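Stirnberg clinic adds evening blood tests

The Foller Clinic in Stirnberg will open its blood test room until 7pm on weekdays from April. The change adds 60 appointments a week.
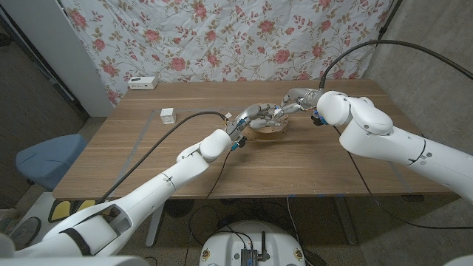 A wooden disc on the table, between two robotic hands.

Patients registered at the Paredes Road surgery can use the new times as well.
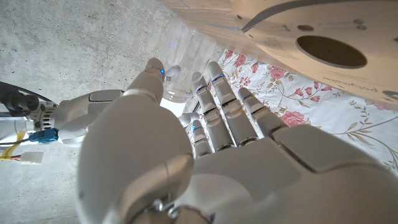
Do I need a referral?
Bring the form from your GP or practice nurse.

Bookings open on Friday at 8am by phone or at the desk. Parking at Lando Street is free for 90 minutes.

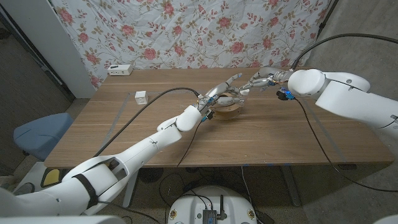
Two white robotic arms at a wooden tabletop.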